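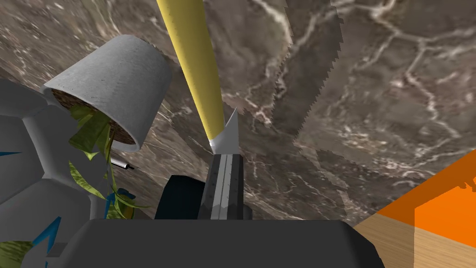

Good practice for simulated tool handling
Speaker notes, Iddale session, 08/01/2023

Slide 1. Scope
Welcome the members. The Custbridge rules apply to simulated trials in which a two-finger gripper handles hand tools with a point or an edge. They do not replace the site safety rules. The review covered 1,676 trial records; 1,351 met the rules as written. Take questions at the end.

Slide 2. The grip record
Read rule 4 aloud: "The record shall state which part of the tool is held, and which way the point faces." Pause here. A screwdriver gripped at the shaft and one gripped at the handle are two different entries, even when the task is the same.

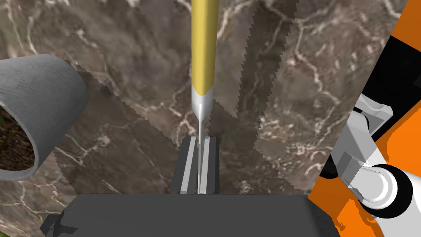
Edem Baidoo has asked that the rule also cover the handover between two arms, and has said that a grip record without the position of the second arm is only half a record. The wording is open for comment until the end of August.

Slide 3. Start state
Every trial opens with the fingers apart and no tool held. The operator logs this before any motion command. Odoi already does so by default; Durisia will follow. 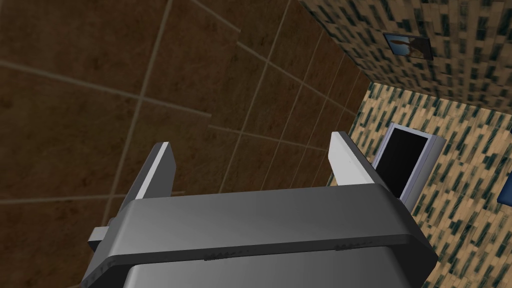
Fig. 3. Gripper open, nothing between the fingers.

Slide 4. Clutter
Objects near the work must be listed by name, including plants and loose items. Do not read out the full list in Annex B, which has over 30 entries. Refer members to the handout.

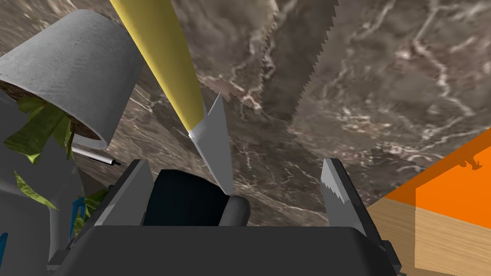
Slide 5. Retention and review
Records are kept for 21 months. Any change to a scene file requires a new version number and a second signature. Invite comments on the draft form.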